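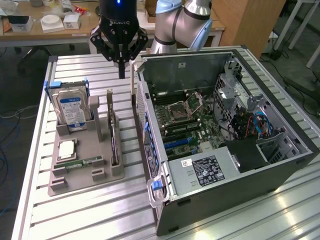 Figure 1. The Pridia assembly cell from the fixed camera, with the parts tray on the left and the open computer case on the right.

3. Collecting the Demonstrations

3.1 The cell

We wanted a job that was annoying enough to be worth learning, and putting parts into a desktop computer is very annoying (ask anyone who has skinned a knuckle inside one). So Pridia is built around an open tower lying on its side on a ribbed aluminum table, with a gray molded tray next to it. The tray has a spot for each part: the hard drive and a thin card stand upright in their holders, the processor sits in a shallow recess, and a memory module lies between small clips. I spent far too much of November moving those spots around! The early trays packed everything so tight that the fingers bumped one part while reaching for another, and people driving the arm got very cautious, and then the policy learned to be cautious too.

The gripper is a Robotiq two-finger model. We kept it stock except for the fingers, which I swapped twice before settling on the pair we use now.

3.2 What we recorded

All the examples come from people steering the arm by hand through Wostia, our teleoperation software. We had 4 operators and asked each of them for 100 episodes. We kept 328 in the end. The rest went out for boring reasons: a dropped stream, a clock that had drifted, or an operator who changed their mind halfway and started over without ending the episode.

Each episode has a fixed view and a wrist view, plus joint positions and gripper opening. I'll admit I argued against the wrist view at first (more data to store, more cables to snag), and I was wrong. From the fixed camera, the expansion slot latches are a strip of blue along one side of the case. From the wrist, you get the shape of each latch, and you can tell a raised one from one lying flat. In Figure 2 the raised clip is almost straight above the gap between the fingers, and that's the kind of cue our fixed-view-only policy never had.

Figure 2. Wrist view of the blue latch tabs along the metal panel, with the two gripper fingers at the bottom.
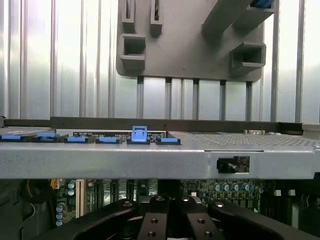 3.3 Labeling and splits

We cut the episodes into steps with Mussa, a little tool that guesses the boundaries from gripper opening and lets you drag them. I checked every cut myself, and more than 8 passes later I still found a few I wanted to move. Splits are by operator, so the test operator's episodes never show up in training.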